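OK so I've been putting this off since January but it's finally time for a thread on learning to make sourdough rye from my neighbour Gyula. 1/8

First lesson, weigh everything. I'd been scooping flour with a mug like a goose. He wanted 330 grams, I gave him 391, and he just looked at me and put the kettle on. 2/8

Second lesson, leave the starter alone!! I was feeding mine every time I walked past the bench (it's very cute when it bubbles, sorry). Once a day, same time, then go outside. 3/8

He also says caraway is compulsory. I'm still on the fence about that one, my kids pick out every single seed and line them up on the plate. 4/8
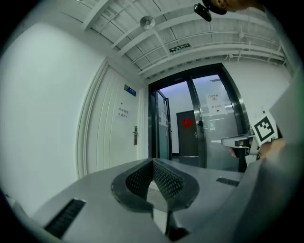
Anyway, the loaf. Rye is sticky, like properly sticky, so wet your hands and stop adding flour. My first three were bricks and the chooks got those. 5/8

Colour matters more than the timer. I kept pulling mine out at 50 minutes while it was still pale and then wondering why the middle was gluey. 6/8

And you have to wait a whole day to cut it. Torture! Henrike reckons two days is even better but she has more self-control than me. 7/8

Next up is his plum cake, if I can get him to write down the recipe. So far I've got "enough butter". 8/8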